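Plellow Fabric Dyeing — Frequently Asked Questions

Last updated 27/01/2019

What can I send in to be dyed?
Cotton, linen, viscose and most blends that are at least half natural fibre. We also take wool, but only in darker shades. We do not take leather, anything with a waterproof coating, or curtains with a blackout lining.

How do I know what my item is made of?
Check the care label. If it has been cut out, tell us on the order form and we will test a thread from an inside seam. There is no charge for this.

How is the price worked out?
By dry weight. Weigh the item on kitchen or bathroom scales before you order. The smallest charge covers anything up to 342 g, such as a shirt or a pillowcase. If our scales show a different weight from yours, we will email you before we start.

How long does it take?
Usually 11 working days from when your parcel reaches us. May is our busiest month, so allow an extra week then.

Will the stitching change colour too?
Probably not. Most clothes are sewn with polyester thread, which does not take our dyes. It will stay as it was and may stand out more against a dark shade.

Can you make a dark item lighter?
No. We stopped offering colour stripping because it weakened too many older fabrics. You can go darker, or stay close to the colour you have.

How many colours are there?
We have 49 shades on the current card. Fagerlund (a blue-grey) and Bokley (a rust brown) are the most popular for bedding. Sample swatches can be ordered in sets of four.

Why does my green look black?
Very deep greens lose their colour in low light and inside folds. Spread the item out near a window before deciding — lamps can be misleading.

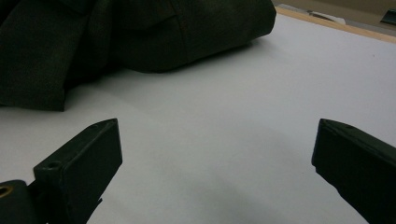

Dark olive-green cloth, bunched up. The folds look close to black.

How should I wash it afterwards?
Wash at 30 degrees, on its own for the first three washes. Some loose dye in the water is normal. Dry it out of direct sun.

Can I drop my parcel off?
Yes, at the Hasero counter during shop hours. Put a copy of the order form inside the bag.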